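Posted in: Research > Language & Colour

4.2 What people call pink when nobody has given them a list

Readers who have stayed with us this far will remember that the first round of interviews offered a printed card of colour words, and that the card rather got in the way. People are obliging, and when they are handed a card they choose from it. For the second round, held in October, we put the card away and simply asked our 62 speakers to tell us about the towels, curtains and bedding they had at home, in whatever words came to them. We had 137 descriptions of something pink by the end, and a great many pleasant digressions about grandmothers.
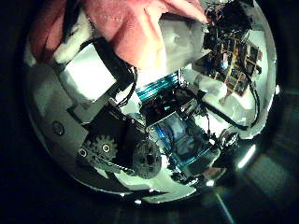
The plain word "pink" did most of the work, as it did in the first round, but it was very often leaning on something else. Speakers would say "pink, next to the sheets" or "pink when it's on the white chair", as though the word needed a neighbour before it could be trusted. We have a good deal of sympathy with this. The broad stretch of pink fabric in Figure 1, with fluffy bright white folds beside it, is easily called pink and left at that, and the white makes the choice feel safe. Ourania Tsolakis, who carried out most of the interviews, found that the finer words ("salmon", "coral", "shell") tended to arrive only once a speaker had two pinks in mind and had to keep them apart.
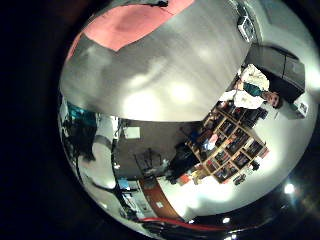 Did older speakers use more of these finer words than younger ones? They used slightly more of them, though the gap all but closed once we set aside speakers who had sewn or sold cloth for a living.

That last group deserves a little more room. Several had worked at the Fluvach mill or behind the counter at Birkitz, and they talked about pink in a way that the rest of us do not — by what had gone into the dye, or by the season in which a shade was ordered. One woman kept "salmon" strictly for wool and would not hear of it for cotton, however close the match.

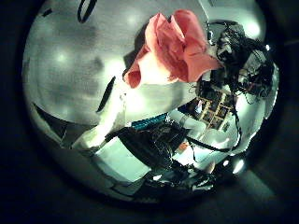

She was just as firm about "coral", which she allowed for trimmings and for nothing larger than a cushion. Rules of this kind turned up in most of the trade interviews, and they seldom agreed with one another. We have kept them all in the word list, with the speaker's own reasons beside them, and we return to the matter of cloth and colour together in Section 5.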